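How Do You Teach a Robot to Tidy Small Things?

Think about the last time you picked up something very small, maybe a bead or a button. You did not need to think much. Your fingers knew how hard to press and when to stop.

A robot does not know any of this. If we want it to put small things away, somebody must teach it. At the Tovero lab, a group of researchers tried to find a good way to do this, and I will explain what they did.

Learning by copying

When you were little, you watched other people use a spoon, and then you tried. Many robots can learn in the same way. Scientists call it "learning from demonstration". A demonstration means that someone shows you how to do a thing.

But there is a problem. A robot does not have your hand. If it watches your five soft fingers, it can be hard for it to copy them with its own two hard ones. So the researchers asked people to work with a gripper, a tool with two fingers that you hold in your hand. A small camera sits on the gripper and looks at the same place where the fingers go. In this way the robot can later learn from views that are similar to its own.

Why jewelry?

The team wanted a job that is difficult, but still possible. Jewelry is a good choice. The pieces are small and shiny, and each one has a different shape. A round pearl can roll away. A thin pin can lie flat on the table, and then it is not easy to get hold of it.

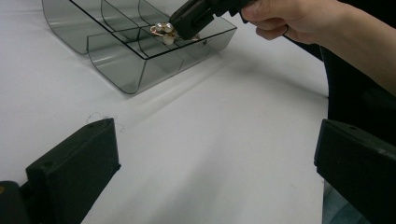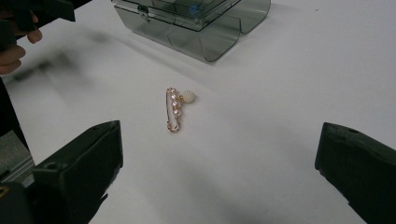 Pearls in a clear gray tray, and a safety pin brooch on the white table near a gray box with a lid.

See-through plastic makes the job harder too. You know that a wall is there even when you can look through it. A computer only gets spots of color, and it has to learn that gray plastic is something it can bump into.

Wian Mofokeng, who planned the study, asked people to repeat the job many times. They did not always start in the same place. This is important – if the robot sees only one way, it may learn only that way. In the end the team had 3441 short recordings. They kept 3000 of them for teaching.

Then came the test

The robot arm in the lab is called Lavar. It got 20 tries with pieces of jewelry that it had never met before. It put 15 of them in the right place. The other five were dropped or left on the table.

The researchers also taught Lavar a second time, with only a small part of the recordings. This time it made many more mistakes. So it seems that for small objects, a lot of practice examples really helps. The team does not know yet how many would be enough.

Try it at home

Take two pencils and hold one in each hand. Now try to lift a button from the table and put it into a cup, using only the pencils. Then try it again with one eye closed. Which one was more difficult? Ask a friend to try also, and compare how you did it. Maybe you found two different ways, and a robot could learn from both of you.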